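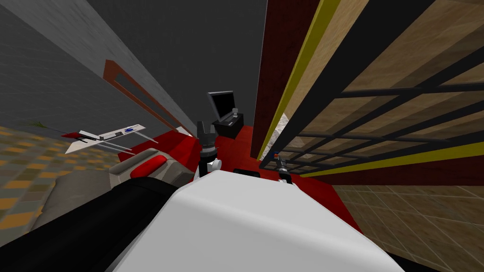 Harish Unnithan wants the bonus round on Erden held back until the base game maths is signed off, and says the free spins are paying too often on the short reel strips anyway. Fair enough. I had them at one trigger in 80 spins and the target on the sheet is one in 29 for the feature teaser only, so the two figures had got mixed up.

2018-08-15

Reel strips, build four. Took two wilds off reel three and put a low symbol in each gap. Reel five left alone. Ran the long simulation over lunch and the hit rate came down, but the return is still above the Joltinham sheet. Suspect the scatter pays are being added twice when three land during a respin. Giang Lâm found the same fault in Skovside last October and fixed it in the pay table, not in the code. Will look at that before touching the strips again.

Sound: the win jingle plays on wins smaller than the stake. Needs to go. Silent below stake, short chime up to five times stake, full tune after that. Told Giang.

Autoplay stops at 40 spins even when 60 is picked from the menu. Same in both browsers. Menu value is read once at load and never again — logged it.

Nikolaidis artwork came in. Card symbols are too alike at phone size, the king and queen above all. Asked for a different background colour on each.

To do
Respin scatter check, with a fixed seed
New strips for reel two if the return is still high
Send Harish the trigger counts split by base game and respin
Help page still says 20 lines, should be 25

Left the second run going overnight on the old seed.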